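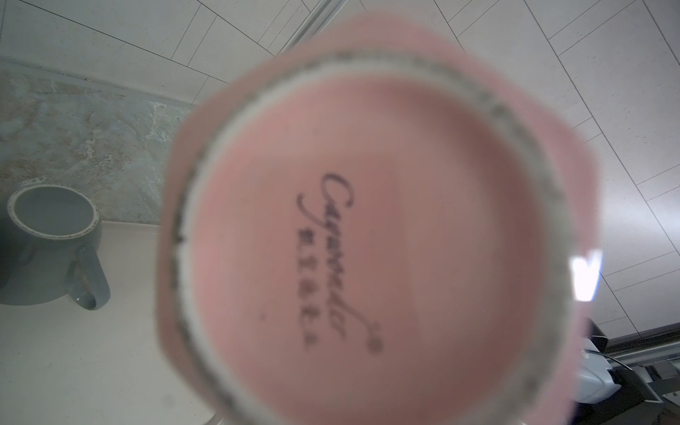
Bhavana Annamalai told me that anyone shopping for a robot kit should start with their own kitchen and only then open the catalog. I liked that so much that I rebuilt the whole chapter on it.

Chapter 4: Buying an Arm That Can Handle a Mug
March, by Faisal Rana

So, mugs! If you've read this far you know I love a dull household job as a test, and moving mugs between a counter and a tray is about as dull as it gets. It's also where a lot of kits come apart. A mug has a handle on one side, a rim that's thin compared with everything else, and a glaze that can throw light straight back at a wrist camera. Foam blocks (the thing sellers love to demo with) give you none of that trouble.

The kit we'll follow through this chapter is the Velesum, sold by Jatton as 2 arms with grippers and wrist cameras. I paid for mine. You can do all the exercises with another kit, though you'll need to swap in your own numbers from the table on page 213.

Before you read a single spec, decide what counts as a good grip for the job you have. With a mug lying on its side on a tray, I'd let the arm go for the handle. The body is wide, and there may be a second mug right up against it. 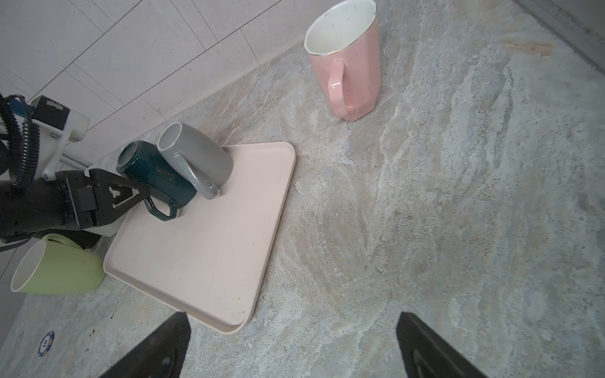 4.1 Handle or rim?

Sellers like to quote how far the fingers open. Fine, write it down, but ask how thick the fingertips are too (I forgot to, and had to email Jatton twice). Fat tips make a small handle loop miserable. At the rim they matter less: one finger goes inside, one stays outside, and they squeeze. What matters there is how gently you can set the squeeze, and whether the arm can reach over the mug without its own cable dragging on something. 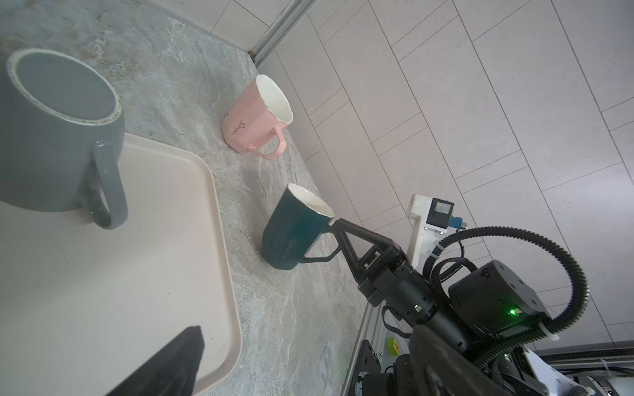
Chaudhry wrote back after reading my draft that I was being too kind, and that a kit which needs a new force setting for every mug should lose points for it. Fair enough! I've added a line for that to the scoring sheet, and we'll fill it in together in 4.2. Keep a pencil handy, and pick your own mugs before you turn the page.

Related sections
Chapter 3: Reading a Gripper Spec Sheet
Chapter 5: Support Plans and Spare Parts
Appendix 2: Blank Scoring Sheet

© Drellby Press | Contact the editors | Back to top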